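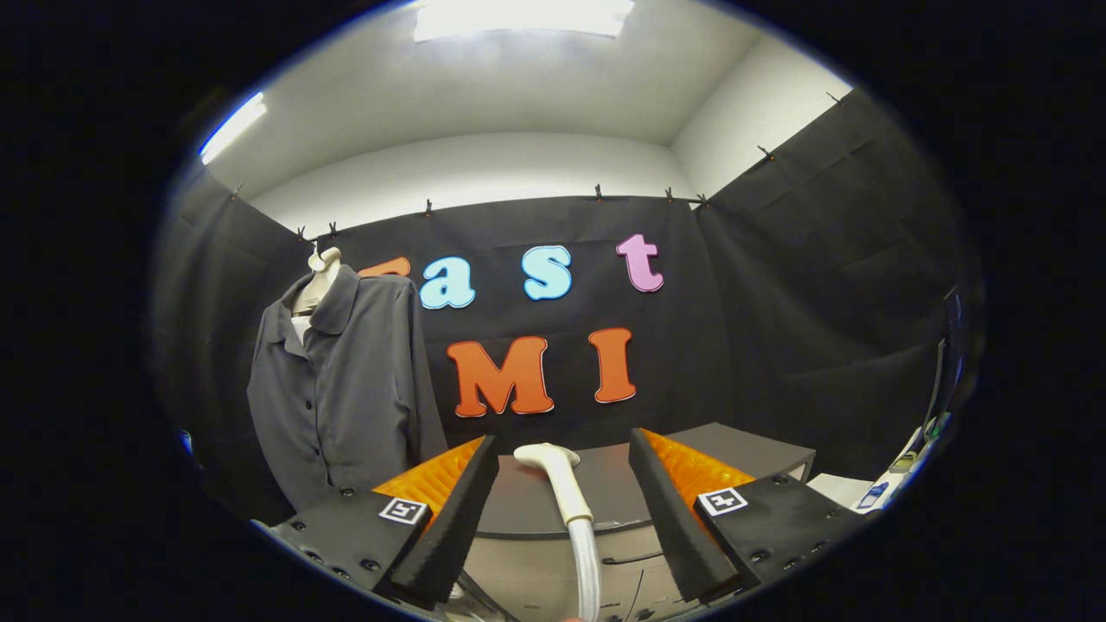
Small room, curtain side. Shirt on its hanger form, grey table behind, orange pads on the fingers.

July, started writing 4:10 pm

Equipment planning for next term, second pass. Morenike wants a list she can take upstairs, so this is me thinking it through before I type up the tidy version. Chukwuemeka, Yolanda, please scribble in the margins.

First, the big one. I am now properly keen on buying more hand-held grippers before we spend anything on another arm. I went back and forth on this all week, and an afternoon in the small room settled it for me. You pick the thing up, you do the job, you put it down, and the next person has a turn. Femi had the feel of it in a few minutes (and then wouldn't give it back!). An arm would be lovely, but it needs a bench, a fence, a controller and one of us standing beside it.

Prices so far. Hardale quoted 3,133 for the gripper bundle – that's two complete units, spare base plates, printed marker squares and a hard case. Freight is extra, 195, which stings a bit for one box. Gokham will do the same sort of thing as bare parts for less, but we'd be assembling them ourselves, and I know how our evenings go. Leaning Hardale. Adebayo leaning Gokham, says the screws are the fun part. We'll see.

Finger pads. I really like the orange ribbed ones and want plenty in the cupboard. Babalola sells them in bags of 60, and a bag should see us through to the new year even if we're rough on them. They also do a softer grade I'd love to try on cloth. Shirts are the thing I most want to get good at: collars, plackets, small buttons, all the fiddly bits. If the budget stretches, one bag of each.

Fingers themselves: ask Hardale whether the black wedges can be bought in pairs without the plate underneath. Their parts page only shows the whole assembly. Yolanda to phone, she's better at getting past the front desk than I am.

Things to grab. We need a wider spread of objects and this is the cheap and cheerful part of the budget. Handles with a curve in them are brilliant practice, you have to think about which way they'll roll in the pads. I'd like more of those, plus more clothes on hangers in different weights. Op shop run, petty cash, keep the receipts this time. No need to put it through purchasing.

Lighting. The ceiling light in the small room is bright and I was a bit worried about it washing out the marker squares at some angles. Haven't measured anything yet. Before we buy diffusers I want to try matte stock for the markers, we can print that here for next to nothing. Parking the lighting line until that's done.

Curtains and clips. The black fabric does a good job as a backdrop and I wouldn't change the colour. If we set up a second room I'd budget for the same cloth again, cut a little longer, and a decent box of clips. I'd want big letters on that one as well, in a different arrangement, so it's obvious at a glance which room a recording came from. Foam letters are cheap as chips.

Storage is the line I keep forgetting. Brurov has a rack unit that would hold everything we record through to next winter, with room to grow. Chukwuemeka reckons we can limp along on the drives we've got for roughly 5 months. I believe him, but I'd sooner order early and have it sitting there than be deleting things at midnight. Put it in as a second-stage item, flagged as likely.

Also under storage, the ordinary kind: shelving. Papers and small bits keep collecting at the end of the table. A wall shelf would sort that out and it's hardly any money. Adebayo has brackets at home.

Order of spending, as I see it now:

Gripper bundle and freight
Pads, both grades
Op shop objects
Second room cloth, clips, letters
Rack unit
Arm – next year's conversation, and I'm still excited about it

Margin note from Morenike, 5:30 pm: happy with the order. Wants the Gokham price written next to the Hardale one with our own assembly hours costed in, so upstairs can see we looked. Fair enough. I'll do that tonight.

Still to ask: warranty on the plates, lead time on the softer pads, and whether the hard case comes with foam already cut or we have to do it ourselves.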